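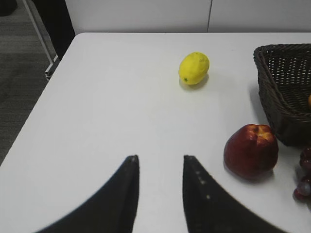 *The open gripper on the fruit table, with a lemon, an apple, some grapes and a basket.*

# How a Robot Hand Gets Looked After

A robot arm that picks things up needs care, much as a bicycle does. Parts get dirty, screws work loose, and measurements drift. This page explains how one machine, a fruit-sorting arm named Urko, is kept in working order at the Baker workshop.

## The fingers

Urko's hand is called a gripper. It has 2 black fingers that curve in toward each other and get narrower at the tips. A motor inside the hand moves both fingers at the same time. When they close on a piece of fruit, they press from both sides, and the rubbing force between finger and fruit keeps it from slipping. This force is called friction.

Dust lowers friction. Before each work period, a technician switches off the power, waits for the stop light, and wipes both fingers with a damp cloth. The cloth must not drip. The fingers are then left to dry.

Next comes the wiggle test. The technician holds one finger and pushes it gently from side to side. A good finger stays still. If it clicks or rocks, the screws at its base are tightened with a small hex key, a little at a time. A screw turned too hard can damage its thread, the spiral groove that holds it in place.

## The camera

Urko's camera rides near the gripper, so it moves wherever the hand moves. It sees the fingertips and the table together. The computer uses the picture to work out where a piece of fruit is and how far the hand must travel.

The lens is cleaned with a soft, dry cloth. Paper towels can leave fine scratches. After cleaning, the camera mount is checked. If the mount has turned even slightly, the computer will aim at the wrong spot.

## Calibration

Calibration means comparing what a machine measures with what is true, then correcting the difference.

1. Clear the area under the hand and lay down the printed test card.
2. Move the arm to its home position.
3. Let the camera find the dots on the card.
4. Compare the computer's answer with the real positions of the dots.
5. Save the correction.

At Baker, the difference may be no more than 2 millimeters. If it is larger, the steps are repeated. If it is still too large, the camera mount is taken off and fitted again.

## A trial pick

A lemon is a useful test object. It is longer one way than the other, so the hand has to turn to line up with it. The bright yellow is easy to find on a white table. An apple is rounder and can be gripped from many directions. Grapes are harder, with many small curves close together.

## The logbook

Every check is written down in a program called Trarnura. Urko's log had 1434 entries when this page was written. In February, the entries showed the left finger closing more slowly each week. The technician opened the hand, found a worn gear, and ordered a new one from Tarigan, the parts supplier.

**Words to know**

- **Gripper:** the part of a robot that holds things.
- **Friction:** the force that resists sliding.
- **Mount:** the piece that fixes a camera in place.

Page last checked: Aug 4, 2026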